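Section 4: Swapping and Comparing Finger Pads on the Plokmont Hand Gripper

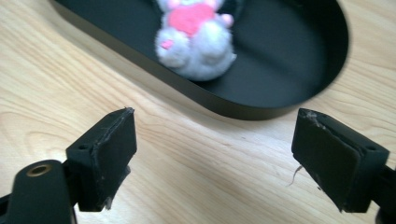
I've gone through a lot of pads on this tool by now, and the question I get most is when to change them. My answer is sooner than you'd like! The rubber goes at the edges first, and it goes on both fingers, so don't just look at the side you happen to be holding toward you. The black pads I started this comparison with had ragged edges, whitish scuffs and a flap of material hanging at the lower end of the left one, and that's well past where I'd swap them for any run I planned to keep. Soft stuff is where I notice it most, like a little white and pink plush lying in a black tray, and fluffy things are what I'd use for your first test too.

What you need: a fresh pair of pads (I used the stock Plokmont ones and the softer Kvam ones), a small screwdriver, a lint-free cloth, and a table you don't mind scratching.

1. Switch the camera off and unplug the cable. I know, I know, but I once recorded an entire pad change and then had to dig it out of the log.

2. Open the fingers all the way and lay the tool on its side on the cloth.

3. Peel the old pad from the top corner down. Go slowly. If it tears (mine nearly always does), roll the leftover glue off with your thumb.

CAUTION: No blades on the finger face. I gouged one in January and every pad I put on it afterward sat crooked.

4. Wipe the bare face and wait until it's dry.

5. Line up the new pad with the top edge of the finger and press for a slow count of thirty. Same again on the other finger.

6. Close the fingers on a strip of paper and tug. You want the same drag all the way across. If one corner slips, the pad is on at an angle and you'll have to lift it and redo step 5.

7. Check the finger screws. Snug is fine. I've stripped two by being keen.

8. Plug back in, open the Cusow panel and run the width check. My fully open reading was 1387 with the stock pads and 1282 with the Kvam ones, which are thicker. Those are raw counts, so yours will be different, but write them down for each set or you'll be guessing later.

NOTE: If the panel shows the old number after a swap, close it and open it again. It hangs on to the last reading.

9. Do your test picks. I did 142 with each set, same toy, same tray, and I turned the toy a bit between tries. Hjørdis Nygård at the Clostthorpe bench did hers with a stiffer toy and liked the stock pads better, so do try it with your own things before you order a box of anything.

How they felt to me: the Kvam pads grab fluff with hardly any squeeze, but they collect it too, and I was wiping them down constantly. Stock pads need a firmer hand and stay cleaner. I got roughly 3342 closes out of one stock pair before the paper in step 6 started slipping. I haven't had the Kvam pair on long enough to say.

NOTE: Pick loose threads off the pads between runs. Tweezers work, tape leaves gunk.

For camera focus after a pad change, go to Section 5.

Plokmont Hand Gripper Set-up Guide | Questions? Use the contact form | © Plokmont | Back to top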